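Household Tips: Cleaning Surfaces and Handling Food During a Respiratory Illness

Issued by the Garnach Community Health Service
Updated 25/04/2018

Colds, influenza and other respiratory viruses pass between members of a household mainly through close contact and through coughs and sneezes. Hands and shared surfaces also play a part. The following tips are intended for homes where one person is unwell and is being cared for by others.

Cleaning comes before disinfecting

Disinfectant works poorly on a dirty surface. Wash benches, tabletops and cupboard tops with warm water and detergent, rinse them, and allow them to dry before any disinfectant is applied. Painted furniture should be tested first in a spot that does not show, as bleach may dull or lift the colour.
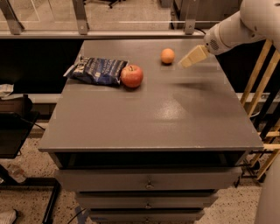

Where household bleach is used, follow the dilution on the label and make up a fresh solution each day. Leave it on the surface for the full time stated by the manufacturer. Never mix bleach with vinegar, ammonia or any other cleaner. Open a window, wear gloves, and keep children and pets out of the room until the surface has been rinsed.

Door handles, taps, light switches, remote controls and telephones should be wiped at least once a day while the person is ill. Electronic items must be unplugged or switched off beforehand and wiped with a cloth that is damp only.

Food and snacks

Wash hands with soap for 20 seconds before preparing or eating food. Fresh fruit should be rinsed under cool running water shortly before it is eaten, including fruit that will be peeled. Soap and disinfectant must not be used on food.
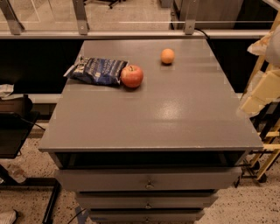

Shared packets are best avoided. Tip a serving into a separate bowl for each person and close the packet again. Cups, cutlery and plates used by the sick person may be washed with everyone else's, provided that hot water and detergent are used. A dishwasher on its normal cycle is also suitable.

Fiona Lennox, Home Care Adviser, recommends that one adult be given charge of meals until the illness has passed. "It should be someone who is well, and who is not also doing the bedside care," she said. 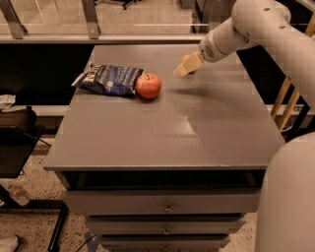 Apple and snack bag on a grey cabinet top.

Laundry and waste

Sheets and towels should not be shaken. Place them directly in the machine, use the warmest setting the fabric allows, and dry them completely. Used tissues go into a lined bin beside the bed, which is to be tied off and emptied daily.

Printed copies of this page may be requested from Pouran Mohammadi at the Garnach office, extension 771. The next revision will be issued in May.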